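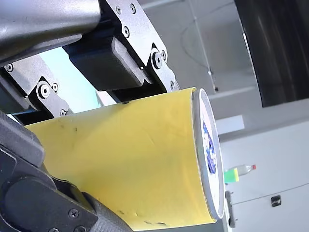
Notebook entry, October
Entered by S. Fiadzo
Subject: number plate reader trial, Darko Road car park, second review of stored reads

Work resumed at 9.20 on the reads exported from the Iditz reader at the north entrance. The export covers the whole of the trial period to date and contains 1,410 reads. The first task was to establish how many of these had been kept for a reason permitted by the trial terms, and how many had simply been kept.

The trial terms state that a read is to be deleted once the vehicle has left and payment has been matched. A read may be held for longer where payment is outstanding or where the driver has raised a query. No other ground is given.

Of the 1,410 reads, 1,149 were matched to a payment and should therefore no longer exist in the store. They do exist, with time, entrance and a cropped photograph of the plate. In a number of cases the crop is wide enough to include part of the windscreen. The terms refer to "the plate image" and do not say how much of the vehicle that image may show. This should be raised with the supplier in writing.

Deletion job

The deletion job is set to run nightly at 2.00. Its log shows that it ran on every night of the trial and reported no errors. On reading the settings it was found that the job clears the working table only. The Rako archive takes its copy at 1.30, half an hour before deletion, and has no expiry of its own. The 1,149 matched reads were all recovered from the archive copy. The working table was in good order.

The archive was not mentioned in the assessment written before the trial began. It appears on the supplier's drawing as a small box marked "backup", without a retention period. I signed off that drawing and should have asked what the box was for.

Action taken: archive copying paused at 11.05, with the agreement of the car park office. The existing archive has been left untouched until the information officer has decided whether it must be preserved as a record of the fault or deleted at once. Access has been limited to two accounts in the meantime.

Misreads

Exactly half of the export, 705 reads, was set aside for checking by eye. The selection was made by taking alternate rows after sorting by time, so that day and night were both represented. Each crop was compared with the text the reader had produced.

There were 13 misreads. Most involved a confusion of 0 and D, or of 8 and B. Two came from plates partly hidden by a tow bar. In one case the reader had taken lettering from the side of a van and recorded it as a plate, with a confidence score higher than that given to several correct reads. The score should not be relied upon as a safeguard, and the draft procedure must be changed where it says that high-scoring reads need no check before a notice is sent.

No notice was sent on the strength of any of the misreads found today. The half that was not checked may contain others, and the office has been asked to hold all notices until it has been gone through.

Sharing

The Sinell gateway has an option to pass reads to "partner lists". It was switched off when examined. The change log for the gateway begins only after the last software update, so it is not possible to say from our own records whether the option was off throughout. The supplier has been asked for the earlier log.

It is my view that the option should be removed from our installation altogether. A setting that may be turned on from a menu by anyone with an office login is too easily altered — and the notice at the entrance tells drivers that their details are used for parking payment alone.

Notes for colleagues

Please do not copy the export to laptops. The working copy is on the project drive, in the restricted folder, and the row numbers used above refer to that copy.

The sign at the north entrance is fixed behind the ticket machine and cannot be read from a moving car. The wording is satisfactory. The position is not.

Outstanding: second half of the visual check; letter to the supplier on crop size and on the archive; amended drawing; earlier gateway log; decision on the archive copy. Store locked and signed out at 16.40.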